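# Usonley Washroom Accessories: Soap Dish Records

Maintained by the Trevus Household Goods Archive. Revised May 2022.

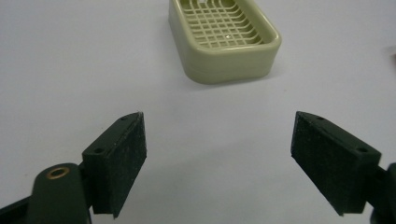

*Soap dish with ribbed drainage grid, on a white tabletop.*

## Scope

This folder contains the catalog records for soap dishes held in the Usonley collection. It comprises 79 entries, of which 14 await a confirmed place of purchase. Toothbrush holders and tumblers are cataloged separately under `gauthier/`.

## Terms used

- **Rim:** the upper edge of the dish, recorded as thick or thin.
- **Grid:** crossed ribs with openings between them. Dishes with parallel ribs only are entered as `slatted`.
- **Color:** entered in plain words. Pale shades between green and beige are entered as `sage-beige`.

## Known limitations

Capacity was not measured. Material is recorded at the level of plastic, ceramic, metal or wood, and no further analysis has been performed. Two entries carry duplicate shelf numbers pending review.

## Contact

Corrections should be addressed to Solange Sutherland, Records Office, and must cite the entry number.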